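## 3.2 Clutter on small work surfaces

We looked at tables that serve more than one purpose in a day. In the homes we visited in Jukcombe, the same surface was often used for school work, wrapping parcels, small repairs and play. Items from each use stayed behind and mixed with the next. Earlier work on household storage mostly deals with closets and kitchens, where things have a known place. Tabletops are different in that respect. A pen or a clip may sit on a desk for weeks without anyone deciding that it belongs there.

Each household was asked to leave one table as it was until the Wednesday visit. Hordiienko kept the notes and Nechyporuk did the sorting into groups. Across the 65 tables, we placed every loose item in one of five groups: stationery, toys, packing supplies, personal items, and other. Items that fit two groups were placed by their last use, as reported by the person who lived there. Where no one could remember, the item went into "other."

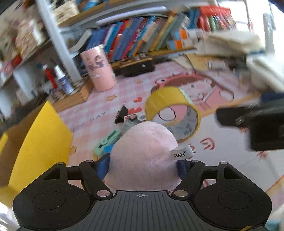 **Figure 4.** Plush toy and stationery items on an illustrated pink and white mat.

Soft toys were the hardest group to handle in the tidying task. They have no fixed edge, they lean on whatever is next to them, and they hide smaller things. People tended to pick them up first and then found that the area looked almost clear, which led them to stop early. In Figure 4 the pink plush is held in front of a roll of tape and a binder clip, and its top covers part of another small item behind it. An overlap of this kind was recorded as a "covered item" on our sheet. Covered items were missed more often than items lying in the open, and clips were missed more often than tape.

The surface also played a part. Plain tables gave few problems. On printed mats and cloths, people took longer to say they were finished. The mat in Figure 4 has gingham checks, hearts and stars, and small objects are easier to overlook on a surface like this than on a single color. We did not ask anyone to remove a mat, as several households treated it as part of the table.

Tidying was done with two open trays from Trakholm, one for things to keep on the table and one for things to move elsewhere. The trays were the same size in every home. Participants could stop whenever they thought the table was done. Times are given in Section 4, together with the items left over in each group.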